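I've grumbled about cell rules for years, and I'll grumble again. At Otora we had 33 of them on the wall, and I'd bet Flor Mosquera was the only person who'd read past number six.

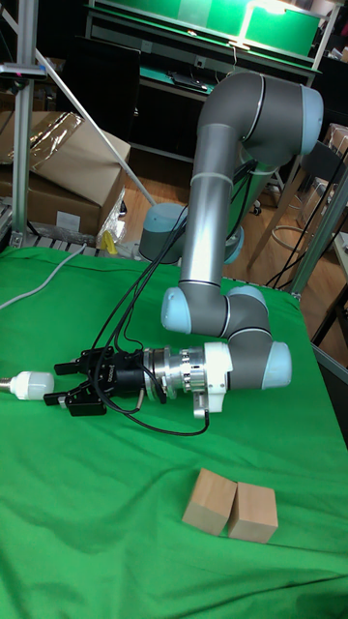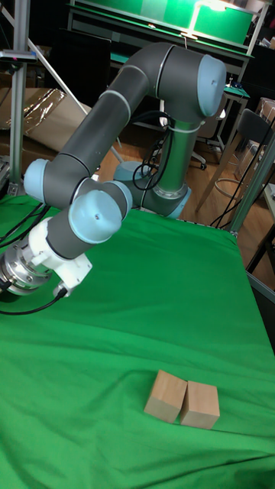
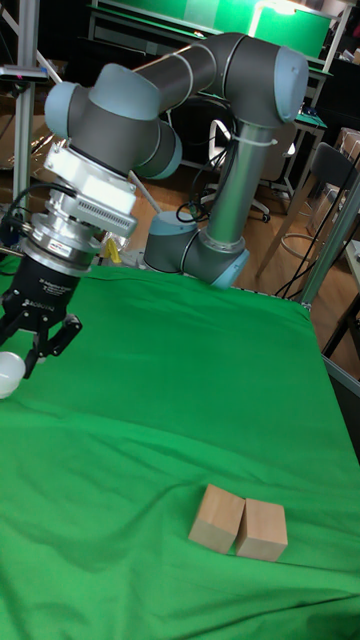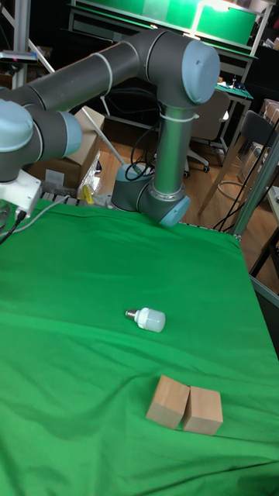 Green cloth and two wooden blocks in all four.

So my plea is for three rules, in big print – clear the table, tie up the cables, write down what you changed. Yiran Fan wants a fourth about stop buttons, and fine, she can have it! But I'd fight anyone over a fifth.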